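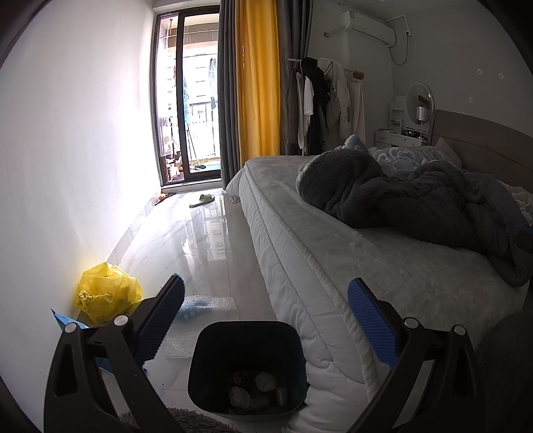
HEMHAM, February

I have rented bedrooms in four towns, and in every one of them somebody before me had an opinion about where the trash can should go. In Wollau the lease had an opinion. It was on page 7, between the paragraph on candles and the paragraph on wind instruments, and it said waste was to be kept "in the designated kitchen receptacle only." I read this sitting on the bed, holding an orange peel.

My position, which I have held through several landlords and one marriage, is that a bedroom needs a trash can more than it needs a second lamp, a bench, a throw, or a chair that exists to wear yesterday's pants. People who disagree with me usually have lovely bedrooms. They also have a nightstand drawer I wouldn't open without gloves.

Think about what a person produces in a bedroom. Tissues, price tags, the plastic loop that held the price tag, cough drop wrappers, receipts from the pocket of the coat, a dead battery, the little packet that says do not eat. All of it has to end up somewhere. The tidy-house people say you simply carry it to the kitchen. I have lived with people who say this. They carry it as far as the dresser, where it joins the others.

The magazines are no help. I went through a stack of them at the dentist's in Itden, waiting on a crown that cost 500 dollars more than the estimate, and found bedrooms with fireplaces, bedrooms with bathtubs in the middle of the floor, and a bedroom with a swing. I did not find one trash can. Apparently people who own a swing never blow their noses.

When the decorating trade does admit the thing exists, it tries to sell you one in disguise. The housewares store in Marulanda has a whole aisle of them: woven, gilded, upholstered, one shaped like a tree stump with a lid like a smaller tree stump. That one was 85 dollars. I stood there for a while trying to picture the buyer, and the buyer's guests, dropping dental floss into a stump. A lid on a bedroom trash can is a mistake anyway. You are going to use it in the dark, half asleep, from a distance. What you want is a wide opening and a low opinion of your own aim.

I grant the other side one thing, and it's smell. Food does not belong in there. I know about the orange peel. A banana in a closed bedroom in August is a roommate, and I have apologized to the people concerned. But the answer to that is a rule about bananas. We don't rip out the bathtub when somebody leaves a ring.

The other complaint I hear is that a trash can in the bedroom looks like a hotel. I have never understood this as an insult. A hotel has to put up with every kind of person there is, and after a good long time at it, hotels decided that people in bedrooms need a bed, a door, something to hang a coat on, and somewhere to throw things away. They got the pillows wrong and the coffee very wrong, but I trust them on this one. They are the ones who have to clean up.

There is a matter of placement, and here I become difficult. It should not go in the corner. A trash can in the corner is a trash can you have to visit. It should not go under the desk either, unless you like feeling around for it with your foot on a phone call. It belongs on the floor near the bed, out where a hand can find it, and if a guest notices it, the guest has learned that you throw things away.

I used to know a couple who kept theirs inside the closet, behind the shoes, and emptied it when they remembered, which was at tax time. Their receipts were in there. The bedroom itself was spotless.

My present lease, here in Hemham, runs to 80 numbered clauses and says nothing about bedroom trash at all. I checked before I signed. It does forbid indoor fountains, so somebody before me had a different sort of problem.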